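Historia de los oficios de la madera
Apuntes de la unidad 6: el tablero y la mesa de trabajo

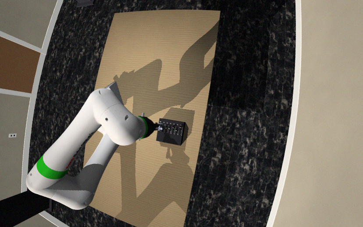

Retomamos donde lo dejamos, con la veta y lo que un buen carpintero sabía leer en ella antes de tocar una sola herramienta. Os pido un poco de paciencia con esta parte, porque a mí me gusta detenerme aquí más de lo que marca el programa (ya me iréis conociendo).

El libro de cuentas del taller Hendricks, en Rododstead, recoge 2843 encargos, y en más de 3000 anotaciones al margen se habla de la madera antes que del cliente. Frøydis Westerberg, que editó el manuscrito, las llama «notas de paciencia»: cuánto llevaba secándose una tabla, de qué ladera venía, si convenía darle la vuelta – cosas que al comprador le importaban bien poco y al oficial, muchísimo.

Fijaos sobre todo en el folio 367. El maestro rechaza una partida llegada de Brodimmont porque la cortaron en primavera, con la savia subida, y pide que se espere a noviembre. Los talleres de Druvomwood, en cambio, compraban todo el año y encolaban piezas estrechas para que el tablero se moviera menos. Son dos maneras de entender el oficio, y volveremos a ellas cuando hablemos de los gremios.

Vocabulario: veta, albura, duramen, alabeo, testa.

Para la próxima sesión, leed el prólogo de Westerberg y traed una página escrita sobre algún mueble de vuestra casa – el que queráis, aunque esté cojo. Las dudas, en mi despacho a partir de las cuatro.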